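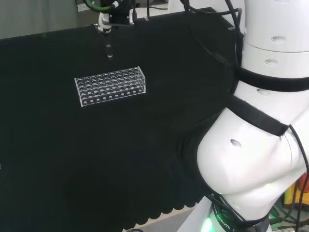 Clear rack on the black cloth, Friday afternoon, no tubes in it yet.

Friday, October

Swapped the old rack for the acrylic one before lunch. The old one had been drifting for a fortnight. Two of its legs had worn down and it leaned towards the back, so every tube in the rear row stood a degree or so off vertical. The acrylic one is a plain rectangular block with a perforated top plate and a lower tier. It came in the Estville delivery with the replacement stoppers.

Washed it in warm water and a little detergent, rinsed twice, stood it on end on paper towel for 18 minutes. No alcohol. The last clear rack from Purkell went cloudy at the corners after somebody wiped it down with the wrong bottle, and fine cracks followed within the month. I have written NO SOLVENT on a strip of tape and stuck it to the shelf where this one will live, not to the rack.

Weighed it dry: 311 g. The Miketti rack it replaces is 340 g. The difference matters only because the old one stayed put when knocked and this one may not. Tried it on the bare bench and it slid at a light push from the side. On the cloth it holds much better. The cloth is the black one with the scalloped hem, and it stays. I did consider hemming it straight, as the lobes lift slightly when the cloth has been folded, but a pass with a cool iron through a tea towel deals with that.

The dark ground is also the better choice for seeing the rack at all. On the white bench the edges vanished and I was judging the position of the holes by the shadows underneath. On black the edges are bright and the outline of the block is plain from where I sit. The small tubes are the harder case. Held up on its own, one of them is little more than a faint white rim with a rounded bottom somewhere below it. Lamp moved to the left of the shelf, which helps with the rim and does nothing for the rest.

Fit: tried 10 tubes from the open box, one at a time, in various holes across the top plate. All went in without force. There is a little play at the top, less once the bottom of the tube has found the lower tier. A tube put in at a slant catches on the lower tier and stands proud of its neighbours, so they want lowering straight. Took them all out again and returned them to the box.

Orientation settled: long side left to right, parallel to the bench edge. Tried it end-on first and disliked reaching over the near holes to get to the far ones. Have marked two corners on the cloth with tailor's chalk. It brushes off too readily, so a few stitches of grey thread are the likely answer.

Ordered a second rack of the same pattern from Hovland at twenty past four. Their page gives the hole diameter but not the depth to the lower tier. Have asked.

To do: stitch corners, iron hem again, throw out the Miketti rack or cut it down for the brushes. Check the acrylic for water marks before filling it.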